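Reviews > Workshop Equipment > Robot Accessories > Cunero Finger Plate Kit

Search reviews
All categories
Go

Cunero Finger Plate Kit: Review After Six Weeks of Table Clearing

The Skirnard shared workshop maintains a robot bench for members who are developing household tasks at their own pace. Members asked for a set of gripper fingers that could be fitted without machining and replaced cheaply when damaged. The Cunero kit was purchased for this purpose in February and has been in regular use for six weeks. The workshop paid the full price, which was just under $100.

The kit contains two finger plates, two narrow fingertips, a set of brackets and the bolts needed for assembly. A printed guide is included. The guide is clear on the order of assembly but gives no tightening values, and members with little experience should ask for help with the final step.

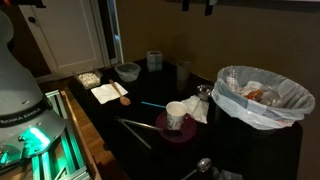 Assembly took one evening for a first attempt and much less time after that. All of the holes lined up. One bracket had a rough edge that required light filing. The bolts share a single head size, so a fitted gripper can be taken apart at the bench with one hex key.

Our evaluation was based on clearing a table after a snack or a simple meal. Light objects, soft objects and metal utensils were all included, and the program was asked to take disposable items to a lined trash can. The fingers completed close to 500 grasps over the period. They did not bend. One fingertip loosened during the third week and was tightened again in place.

Crumpled paper was the easiest material for the kit. The narrow tips close well on a fold of tissue and release it cleanly over the can. Plastic bottles were picked up reliably from the side, less so from the end. Paper cups require a reduced closing force, and members should expect to adjust this setting before leaving a program to run.

The shape of the plates also affects the wrist camera. We use a Zhong mount, and the plates take up much of the lower part of the view when the arm is above the can. The central fingertip remains easy to find against a white bag, but an object directly under the plates is hidden until the arm moves.
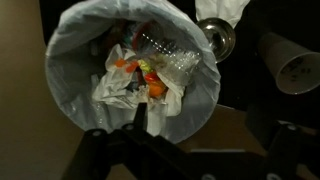 Performance on Flat and Thin Objects

Thin objects were the weakest area of the evaluation. The tips are narrow enough to reach under a handle, but their flat faces have no texture and a smooth utensil can turn in the grip. We recommend adding a strip of rubber to each tip - the guide does not mention this, and no strip is supplied. 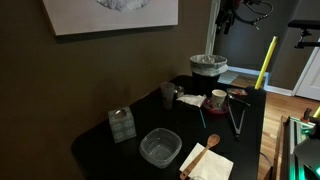
Placement of the objects made a clear difference to these results. Members first tried to grasp utensils lying directly on the black table top, where the tips often touched the surface before they closed. Laying the wooden spoon on a flat napkin, with its bowl toward the back of the table, gave better results. Tongs lying on the bare surface were harder, and we suggest approaching them near the middle.

Comparison and Recommendation

The Bretia finger set, which the workshop used previously, has softer tips and handles utensils better. It is also slower to fit, and replacement tips are sold only in pairs. The Cunero kit is recommended for general clearing work in a shared setting. Members whose projects center on utensils should consider Bretia, or allow time to modify the Cunero tips.

The kit may be reserved at the front desk. Please return all bolts to the marked tray.

Related reviews
Bretia Soft Finger Set
Zhong Wrist Camera Mount
Hex Key Sets for Shared Benches
Rubber Strip and Grip Tape: A Short Comparison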